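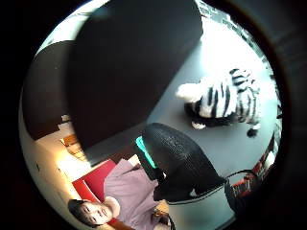 The red seat and the lavender shirt, at the back room meeting.

Minutes, Dunard back room group, 28 July 2019

I'm writing these up from my scribbles again, so shout if I got something wrong! We started late with the tea still going around, and went straight to the furniture.

Chairs first. Everybody likes the red seating and it stays. The mesh office chairs got a longer talk (too long, if you ask me). Drukness quoted us 60 dollars a chair for replacements and we have 83 left in the pot after the February paint job, so you can do that sum yourselves. Agreed to hold off and ask Sokura if they have any used ones.

Then the gray table. I said it should stay by itself as the toy table, with nothing else dumped on it, and I got my way, hooray. The plush toys are on it at the moment, the zebra and the mint-green one and the fluffy pink and white one, and the plan is to keep it to soft toys only. Puzzles go back on the shelf.

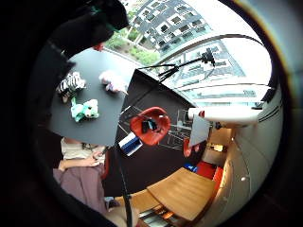 We also went back and forth on washing the toys. One of us does hers at home in a pillowcase on a cool cycle and swears by it, so we're trying that, two toys at a time, and whoever takes them writes it in the book. Please write it in the book!

The Obi storage boxes: no decision. I still think they're too deep for little arms, but there were some strong feelings the other way and we were almost 60 minutes in by then.

To do: I'm writing to Sokura about chairs. Somebody needs to bring a marker for the toy table sign, and I'm pretty sure it was my turn for cookies next time, so that's me again.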